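# Adetti basal thermometer with chart pad

Stock item. Sold singly or with the refill pad. Made by Surkamari, packed and posted from our shop in Flonunthorpe.

The Adetti is a digital thermometer for taking your temperature first thing in the morning, before you get up. It reads in Celsius to two decimal places. An ordinary fever thermometer usually reads to one, and the change most people are looking for after ovulation is only a few tenths of a degree, so one decimal place can make a chart hard to read.

It is used under the tongue. It can also be used vaginally, but pick one method and stay with it for the whole cycle.

## In the box

- Adetti thermometer, with the first battery fitted
- spare battery
- hard case
- chart pad, six sheets, one cycle to a sheet
- printed instructions, large type

The chart pad is on matt paper that takes pencil well. Each sheet has a row along the bottom for notes (poor sleep, a cold, wine, travel) and a second row for cervical mucus if you record it. If your cycles are long, tape a second sheet to the first. The grid lines up if you fold the left margin under.

## Specification

| | |
|---|---|
| Display | Backlit, Celsius only |
| Reading | Two decimal places |
| Memory | Last 50 readings, without dates |
| Signal | Beep, can be turned off |
| Tip | Flexible |
| Battery | Button cell, user can replace |
| Guarantee | Two years from purchase |

There is no Bluetooth and no app. The readings stay on the thermometer until you write them down or newer ones push them out. Plenty of our customers type them into a charting app afterwards, and any app that lets you enter a temperature by hand will do.

The Rutherford, which we also stock, connects to a phone and costs more. It reads to the same two decimal places. If you want the numbers sent to your phone without typing, buy the Rutherford. If you would sooner keep the phone out of the bedroom, the Adetti is the one to have.

## How to use it

Keep the thermometer within reach of the bed. Take your temperature when you wake, before sitting up, drinking or talking. Try to do it at the same time each day.

1. Press the button once. The last reading shows for a moment, then the display clears.
2. Place the tip under the tongue, well back and to one side.
3. Close your mouth and wait for the beep. Breathe through your nose.
4. Read the display. It stays lit for a short while and then turns itself off.
5. Write the figure down, or leave it in the memory until later.

With the beep turned off, the display flashes instead when the reading is done. To turn the beep off, hold the button down while the thermometer is switching on and let go when the bell symbol disappears. It stays off until you change it back, even after a new battery.

Start a new sheet on the first day of your period. Mark each reading with a dot and join the dots. Leave a gap where you have missed a day. Don't fill in a guess, it only confuses matters when you come to look back.

## What a chart can show, and what it can't

After ovulation the resting temperature normally goes up slightly and stays up until the next period. On a clear chart you can see a lower run of dots and then a higher run. The rise comes after the egg has been released, so it tells you that ovulation has probably happened. It does not give you notice beforehand. Over several cycles you may see that the rise tends to come at a similar point, and that can help with planning.

Some charts are untidy. A fever, a late night, alcohol the evening before, a different waking time or a warm room can all move a reading. Some people who ovulate regularly never get a neat pattern. A flat or muddled chart doesn't prove that you are not ovulating, and a tidy one doesn't rule out other reasons for not conceiving. A blood test through your GP is a better way to check.

If you are taking hormones, including most hormonal contraception, the chart will not mean much. If you are having fertility treatment, ask the clinic whether they want you to chart at all. Many don't, as they are following the cycle with scans and blood tests.

The Adetti is not sold as a contraceptive and we don't recommend using it as one without proper teaching from someone trained in fertility awareness.

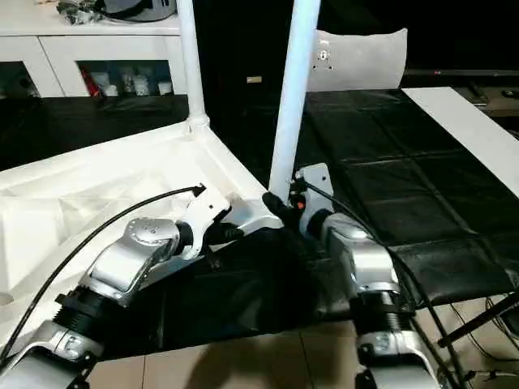
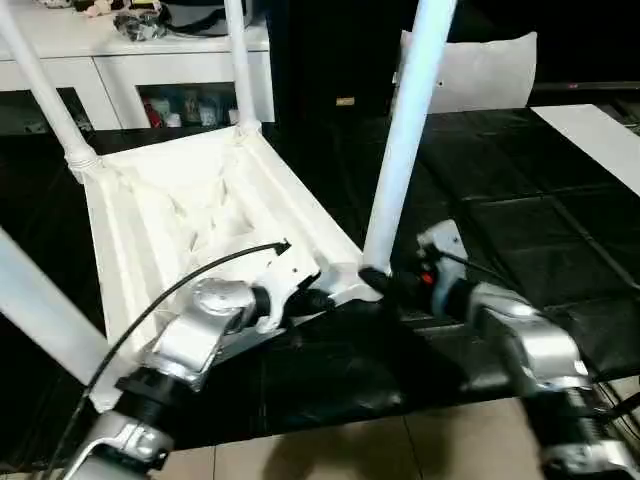
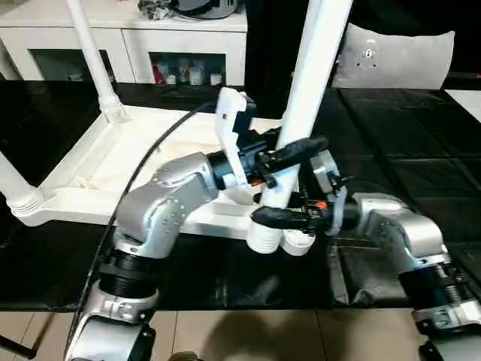

Lorna Kinnear wrote to us in February to say that the instructions were fine for someone who sleeps through the night, but that she works shifts and could not see what "on waking" was supposed to mean when she gets to bed at 7 in the morning. She had been taking her temperature at the same clock time every day whatever she was doing, sometimes in the middle of her sleep and sometimes after hours on her feet, and the chart was all over the place. She thought the page ought to say something.

She was right, and we have added the section below.

## Shift work and broken nights

Take the reading at the end of your longest stretch of sleep, whenever that falls. Write the time next to the dot. If your shifts change during the cycle, put a line on the chart where they change, so that you can see whether a jump goes with the new hours.

If you are up in the night with a child, or to use the toilet, the morning reading may still be usable. Write it down and make a note. After a few cycles you will have some idea whether broken sleep alters your own readings, and for some people it makes very little difference.

Charts kept on rotating shifts are often hard to read even when everything has been done properly. Ovulation test strips measure a hormone in urine and don't depend on rest, so they may suit you better. We sell those too, in packs of seven and packs of 50.

## Cleaning

Wipe the tip with an alcohol wipe, or wash it in cool water with a little soap. Dry it before it goes back in the case. Don't boil it, and don't put it in the dishwasher. The tip can be rinsed under a running tap but the display end should be kept out of the water.

The case can be washed in the ordinary way. Take the foam strip out first. It pulls free.

## Changing the battery

A battery symbol comes up in the corner of the display when the charge is low. Readings taken while the symbol is showing are still good. When the symbol flashes, change the battery that day.

The cover is at the end furthest from the tip and is held by a single small screw. Put the new battery in with the plus sign facing you. The memory is lost when the battery comes out, so copy down anything you want first.

Button batteries are very dangerous if swallowed. Keep the spare and the old one away from children. If you think a child may have swallowed one, go straight to A&E. Old batteries can go in the collection bins found in most supermarkets.

## Common questions

**My reading is different every time I take it.** If you take several one after another they will differ slightly, as your mouth cools when you open it. Use the first one and leave it at that.

**Do I need to change to a new thermometer mid-cycle if mine breaks?** You can, but note the day on the chart. Two thermometers can read a little apart, and a small step up or down on the day of the change may be nothing to do with you.

**Can I use it to check for a fever?** Yes, under the tongue. It is slower than a fever thermometer. Clean it before and after, and remember that the reading will go into the memory with the rest.

**Is it available in Fahrenheit?** No. Surkamari made a Fahrenheit version in the past and we no longer have any.

**How long should I chart for before seeing a doctor?** You don't have to chart at all before seeing one. The usual advice in the UK is to see your GP if you have been trying for a year without success, and sooner if you are 36 or over, if your periods are irregular or absent, or if either of you has a known condition that may affect fertility. Take your charts along if you have them. Some doctors will look and some won't.

**Will you post it in a plain packet?** Yes. All our parcels go out in a plain brown packet with the return address only. The shop name is not on the outside.

## Refills and spares

- Chart pad, six sheets
- Chart pad, six sheets, wide rows for larger handwriting
- Hard case
- Battery cover and screw
- Button battery, single

The wide-row pad uses the same temperature scale, so you can move from one to the other and still lay the sheets side by side.

## Returns and guarantee

An unopened thermometer can be returned within the normal period for a full refund. Once the seal on the inner bag is broken we can't take it back for hygiene reasons unless it is faulty.

If it is faulty, send it to us at Flonunthorpe with a note saying what is wrong. Please clean it first. We test it against a reference thermometer in a water bath, and if it reads outside its limits, or if the display or button has failed, we replace it. Testing and return normally takes seven working days. The guarantee doesn't cover batteries, bite marks on the tip, or damage from hot water.

Orders placed before 2 in the afternoon go out the same working day.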